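How to enrol in a short course at Suveo and set up your study plan

Updated October 2, 2024

These steps cover the self-paced online courses. If your employer is paying, read step 3 before you put in any card details.

1. Create your student account

Go to the enrolment page and choose New student. Use an email address you will still have in a year, as your certificate goes there. Enter your name the way you want it printed. Changing it later means writing to Oana Husar in student records, and she will ask for a copy of your ID.

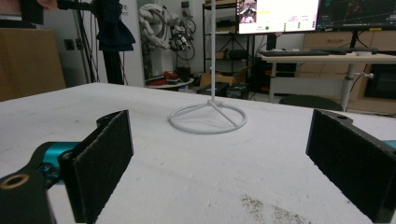

White stand with a ring base on the worktable.

2. Pick a course and check the entry level

Each course page has a level beside the title. Level 1 courses assume nothing. Level 2 courses in networking and database work ask you to pass a short quiz first. The pass mark is 61 per cent and you can retake it the next day. If you fail twice, the system moves you to the Level 1 course and keeps your place in the later one.

Course outlines can be downloaded before you pay. Look at the assessment section in particular. Some courses end with an online exam, while others want a written project of 3000 words, marked by a tutor.

3. Choose how to pay

You can pay in full or by monthly instalments. For instalments, tick the box before you press Continue, or the full amount will be charged. Employers pay through Cleseo, our billing service. Select Employer invoice, type in the purchase order number and leave the card fields blank. Your course opens once the invoice is approved, usually in around 3 working days. 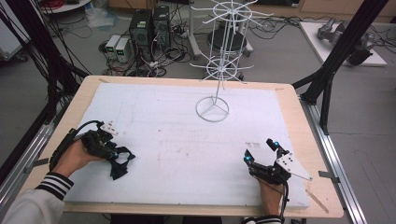 4. Set your study hours

Open Planner from the left menu. Most students put in eight hours a week. The planner works out a finish date and adds due dates to your calendar. You can pause the course once without a fee. Courses started in January have the holiday closure taken out already, so don't add it again.

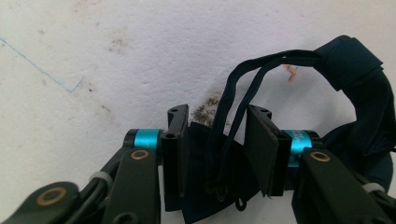
5. Meet your tutor

Your tutor's name appears on the course home page after the first login. Sorin Radu and Gheorghița Nistor take the networking students, and Laurențiu Crăciun takes databases. Send a short message saying what you already know and what you want the course for. Replies come through the message centre and are not copied to your email.

If the message centre won't load, clear your browser cache and sign in again.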